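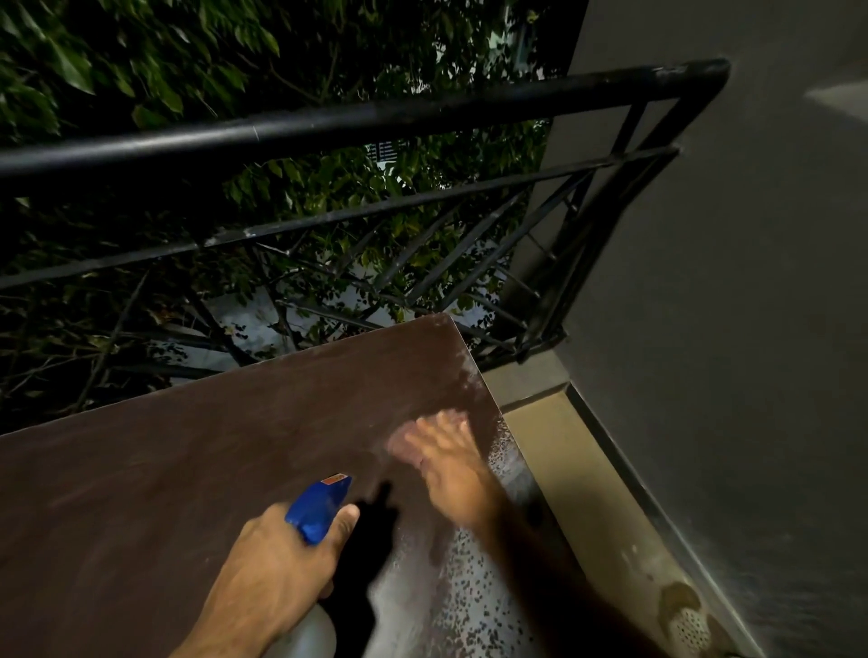 Sang-wook Bae still thinks the label should belong to the task and not to the hand. He wrote me a long message overnight saying that if a clip is called "wipe table" then the robot ought to learn wiping, and that handing out a separate label to each hand is twice the work for a result we could get with more data. I read it over breakfast and wanted to argue with every line of it. By lunch I had something better than an argument!

June 26, 2024

So, the per-hand labels. We have 167 clips of table chores filmed from the head, and until April every one of them had a single label from start to finish. Now each hand gets its own track, and at every moment it is either holding, moving or free. A hand can be holding a bottle while the other one sweeps over the table, and the two tracks just run along side by side like two lines of music. It took me forever to get the tool to draw them that way and I am still a little in love with how it looks.

The retrained model finished in the night. I ran it on the held-out clips before I even took my jacket off. The old one had a habit that drove me crazy: it would see the wiping hand start and decide that the other hand must be wiping as well, so on the robot both grippers went down to the table together and one of them was usually still carrying something. Kakero (our two-armed one, the one with the squeaky left elbow) must have put down that bottle on its side a hundred times this spring. With the new labels it keeps the holding arm up and still. I made it repeat the task 21 times and it dropped the bottle twice. The old model on the same setup dropped it 17 times. I did a small dance by the emergency stop.

Things to remember from today, before I forget them:

- The change of role is where everything happens. I shifted the labels 400 milliseconds earlier, so that "moving" begins while the hand is still getting ready, and the jerk at the start of each wipe got much smaller. Try less than that tomorrow.
- The wrist angle still drifts on the long clips. Don't know why.
- Order more towels for the bench at Stöckli, the thin ones. Thick ones bunch up under the gripper.
- Ask Clomeck whether the new fingertips come in a softer rubber. Theirs leave marks.
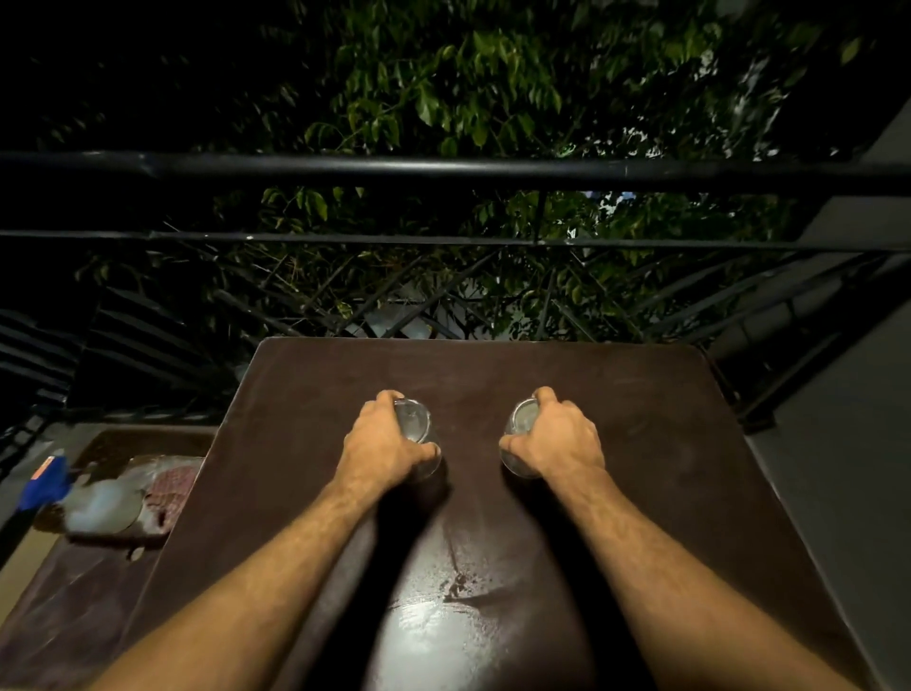

The part I worried about most was symmetry. One hand holding and one moving is easy to tell apart, but what does the model do when both hands have the same job? My fear was that it would always elect a leader, having seen so many clips where there is one. Glasses are a great test for this, with a hand on each of the two tumblers and a strip of bare table between them, and neither arm helping the other. Dikby, our hand tracker, has its own trouble there, with clear glass under the fingers and the arms throwing two long dark shadows down the tabletop, and in a few clips it wanted to give me a third arm. I fixed those by hand. After that the model called both hands "holding" and left them alone. No leader! I checked it again with the clip mirrored left to right, and the two tracks simply traded places, the way they should.

I sent all of this to Sang-wook, probably with too many exclamation points. His answer came while I was on the train. He likes the drop counts but wants to know how much of the gain comes from the labels and how much from my 400 milliseconds, and he's right, I changed both at once. That was sloppy. I need a run with the new labels and the old timing, and another the other way around. He also asked whether it would hold up with someone else's arms, and whether the daytime clips do as well as the night ones. I have no split for that yet. Putting it on the list.

He did say, right at the end, that drawing the tracks one above the other made him see a mistake in his own pouring data from April. I'm taking that as a yes.

Too wound up to sleep. The run with the old timing is queued on the big machine and should be done by the time I get in. I set the seed the same as last night's, checked it, then got out of bed and checked it again. Bring the good coffee tomorrow, and oil for Kakero's elbow.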